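Subject: Re: [nistdale-toyswap] Sorting the small toys before the June swap
Date: May 13, 2026 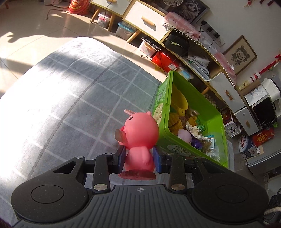 Pink figure with the spiral horn, and the green bin on the living room floor.

Hello all,

Replying to the list as well, as there were a couple of questions in the same message and other people may want the answers.

On 'small toys, mixed':

> We have a plastic bin of odds and ends which has been filling up for
> years. Balls, plastic food, sea creatures, little rubber animals, all
> sorts. Last time I brought it as it was and it went back home with me
> nearly as full. Is it worth sorting it first, and if so how far do
> people go? I don't want to spend a week on it. Also, does the swap
> take single figures or only sets? And what do I do with things still
> in a packet?

Yes, it is worth sorting, but not very far. I started on ours this morning. It is a bright green storage bin with Chinese writing on the side and it lives by the low cabinet, so it collects whatever is picked up off the rug at the end of the day. There is a yellow corn in it, a pale pink ball, a white spiky sea thing and a good deal more, so it sounds much like yours.

The way I do it is to tip everything on to an old sheet and make five heaps:

1. Keep. Anything that has been played with since Christmas.
2. Swap as a single. Figures and animals in good order.
3. Swap as a bag. Play food, shells, balls and other things that make more sense together.
4. Belongs to something else. Puzzle pieces, game counters, wheels.
5. Bin. Cracked, sticky or chewed.

Heap 4 is the slow one. Put those in a bowl and leave it on the side for a few days. Most of it finds its way home as you come across the right box. What is left at the end of the week can go in with the bags.

The swap does take single figures. They go on the Tastwood table, the long one nearest the door, and count as one token each. A bag counts as two tokens whatever is in it, provided it is a fair bagful. Please don't split a bag into singles to get more tokens. We had 109 singles last time and a lot of them were one plastic carrot.

The pink figure is going in as a single. It stands on its own flat base, which helps on a crowded table, as the ones that fall over get buried. I was asked if it is a pig or a unicorn and I can't say. It has the snout of one and the horn of the other. If anybody knows what range it comes from I would be glad to hear, as I would rather put a name on the label. Otherwise it will go down as 'pink animal with horn'.

Packets: leave them shut. If the label is readable, keep it with the toy, and if the age marking is on the outer box and you still have that, bring the box too. Anything in an opened packet can come out and be treated like the rest.

Washing. Hard plastic and rubber can go in a bowl of warm water with washing-up liquid. Rinse, then dry on a towel overnight. Anything with a hole in the bottom needs squeezing out and standing hole downwards, or it will smell by June. Don't put soft rubber in the dishwasher. I did this with a set of bath animals and they came out out of shape. Things with batteries get a wipe with a damp cloth and nothing more, and please take the batteries out and tape them to the outside of the bag.

Very small pieces. We agreed last year that anything that fits inside a toilet roll tube goes in a sealed bag marked 3+, and stays off the low table. That still applies. It includes small balls.

Bags and labels. The freezer bags with the zip top are the best size. I have a roll of 17 labels left over from last time and can pass them on if someone is short, otherwise masking tape and a marker will do. Put your family number on the back of the label so we know whose tokens they are.

Boxes. Somebody asked off list if they could leave the storage bins as well. Yes, if they are clean and not split. The Olmedo shelf unit at the hall is full, so empty bins go under the stage, stacked. We are keeping our green one, as it is the right height for reaching into.

As for time, our bin took me most of a morning last year, and the washing was extra. If you only have half an hour, take out heap 5 and bag the play food. That alone makes the rest much easier for people to look through, and I think it is the reason your bin didn't shift last time. People don't like to dig when there is a queue behind them.

Drop-off is the evening before the swap, same hours as before. There is no parking on the Gullix side while the road is up, so use the back gate and ring the bell.

If you have heap 4 pieces you can't place, send a message with a short description. I am still looking for the blue door from a wooden farm, and we seem to have two spare wheels off a tractor that isn't ours.

Regards,
Family 5

--
You are receiving this because you are subscribed to nistdale-toyswap.
To stop getting messages, reply with 'leave' in the subject line.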